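Kapitel 7
Knitterverhalten und Faltenbildung

Baumwolle hat ein gutes Gedächtnis und einen schlechten Charakter. Sie merkt sich jede Nacht, in der man sie ungebügelt in den Schrank gestopft hat, und trägt es einem am Morgen sichtbar nach. 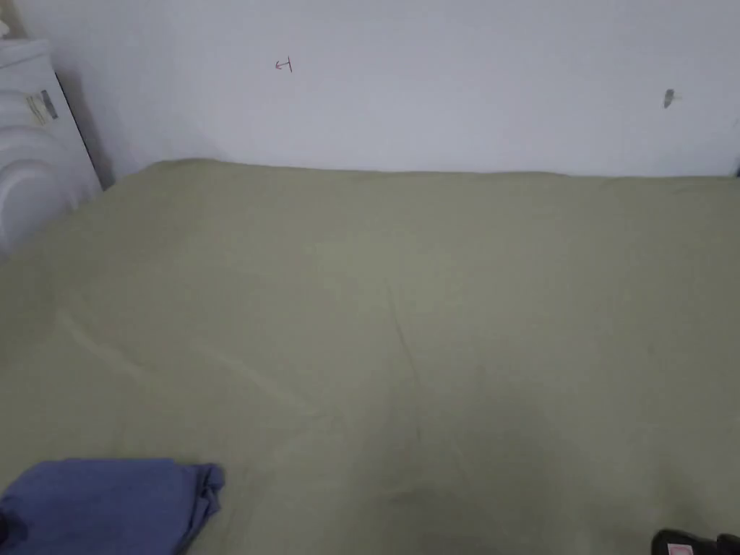 Ob man das nicht einfach hinnehmen könne, wollte eine Stimme aus der letzten Reihe in Walow wissen, es sehe doch ohnehin keiner. Man kann. Nur füllt die Frage dann kein Kapitel.

Falten entstehen, wenn Zellulosefasern gebogen werden und sich die Wasserstoffbrücken zwischen den Ketten in der neuen Lage schließen. Feuchtigkeit hilft dabei, Wärme ebenfalls. Maschenware erholt sich meist besser als glattes Gewebe, denn ihre Schlaufen geben nach.
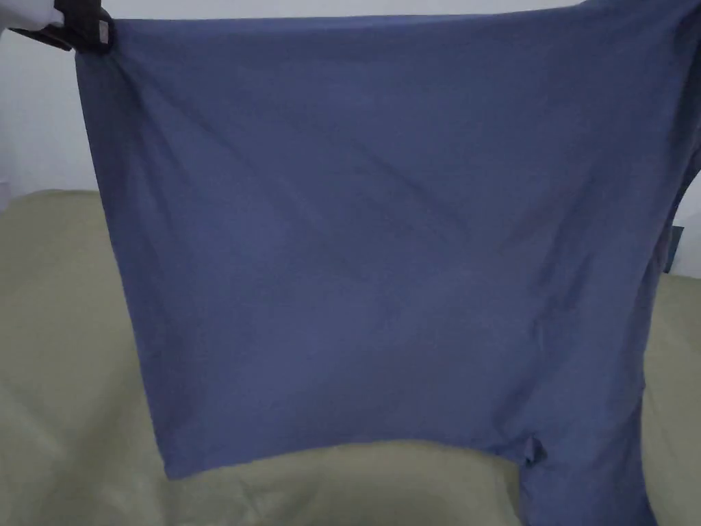 Gewebe dagegen hält stur an der Knickstelle fest. Gemessen wird der Knittererholungswinkel, ein Wort, das in Prüfungen länger dauert als die Messung. Kette und Schuss werden getrennt geprüft und addiert; die Probe Skoryk kommt auf 264 Grad, die Probe Zarar auf 300.

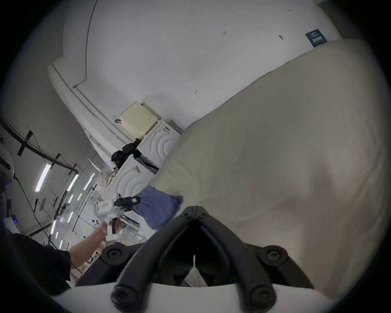

7.1 Knautschen als Methode

Wer kein Prüfgerät besitzt, nimmt die Faust: Stoff zusammendrücken, loslassen, hinsehen.
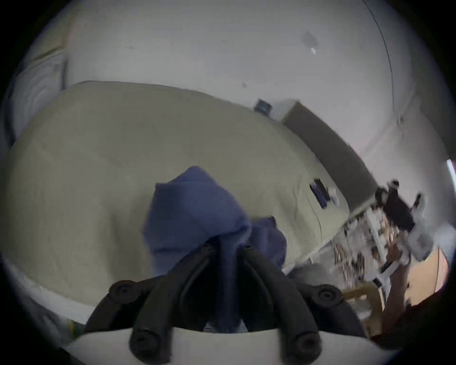 Abb. 7.4: Blaues Textil, zerknautscht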